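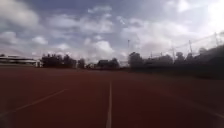
How often should a synthetic running track be cleaned?
A track in regular use should be swept every week and given a thorough wash at least once a year, with the lane lines inspected at the same time.

Facilities and Grounds | Interviews
Print this article | E-mail this article

Mar 12, 2021

The running track at the Flosemton sports ground will reopen to clubs and schools this spring after a winter of limited use. Lena Tomaszewski, who has managed the outdoor facilities for seven years, met with us to discuss the upkeep of the surface, the condition of the lane lines, and the work planned before the first meet of the season.

Ms. Tomaszewski began with the surface itself. The red synthetic layer, she explained, is often taken for a finished product that needs little attention once it has been laid. "People see a track as something like a road," she said. "It is closer to a floor. Whatever is carried onto it stays there until it is removed, and fine grit does more harm than anything large enough to notice."

Leaves and needles from the trees beyond the track are the main concern in the fall. If they are left in place, they break down into a thin film that holds moisture and encourages moss, particularly in the parts of the track that receive the least sun. The grounds staff use a soft-bristle sweeper and a low-pressure wash. High-pressure equipment was withdrawn from use after a trial in which it loosened granules along one of the inside lanes.

"Shade is the thing I would ask any new manager to look at first," Ms. Tomaszewski said. "Walk the track in the morning and again late in the afternoon, and write down where the shadow falls. Those are the areas that will need cleaning twice as often."

The white lane lines were the subject of a separate survey in February, carried out by the contractor Cheung. The survey found that wear was uneven across the width of the track. Some lines remain bright and easy to follow, while others have faded to the point that runners find them difficult to make out in poor light. Ms. Tomaszewski said that this was expected. The lines were last repainted in two stages, several seasons apart, and the older paint has now reached the end of its life.

Asked whether faded lines are a matter of safety or only of appearance, she replied that both must be considered. "A runner in training looks well ahead and follows the line without thinking about it. When the line is weak, people drift. With one person on the track it makes no difference. With a school group it does."

Repainting will follow the survey report. The paint selected is a product named Trultance, which is applied by spray in thin coats and requires a dry surface. The budget set aside for the lines is $3,000, and the work will be scheduled around the weather. The existing lines will be measured again before any paint is applied. Ms. Tomaszewski noted that tracing an old line without checking it simply repeats any error made the first time.

The track will be closed while the paint cures, and notices will be posted at the entrance and sent to all registered clubs. Reservations for the spring have been moved to a new online system, Aria, which allows a club to reserve individual lanes instead of the whole track. Seventy members took part in the test of the system, and their comments led to a change in the way evening sessions are divided.

On the question of footwear, the rules remain as they were. Spikes of up to 7 mm are allowed, and they must be of the pyramid type. Strollers, bicycles, and dogs are not permitted on the surface at any time. Walkers are welcome and are asked to keep to the outer lanes when others are running.

Ms. Tomaszewski was also asked what ordinary users can do to help. Her answer was brief. "Clean your shoes before you step on. Cross the track at the marked points. If you see a raised edge or a soft spot, tell us the same day, and tell us which lane."

She expects the current surface to remain in service for several more years before a full replacement is considered. A decision on resurfacing the most heavily used inside lanes will be made once the results of the next inspection have been received.

Questions about reservations should be directed to the facilities office.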